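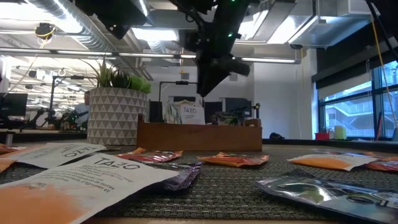 VAMSIDE, February

Morning everyone! Quick hello, then straight to tea. (Wait for the back rows.)

So, the Jestex kit from Kollport. I've had it 88 days and I'm still grinning. Packets are my favourite test: shiny foil, crinkled ends, lettering at odd angles, a TAZO one standing up in the wooden box with the black fingertip right over it. Lovely hard stuff for a gripper!

Numbers, go slow: 1,331 picks logged, 678 of them foil. Paper packets went better than foil, no surprise there.

Likes: setup took me one afternoon, and the Fang fingertips swap without tools. Show the spare set, pass it along the front row.

Gripes: the manual is 126 pages and the colour codes for the cables are on the second-last one (grr). Fingertip wear too, ask me later.

Skip the pricing slide if we're past 10:40. Next, calibration, and please yell out questions as we go.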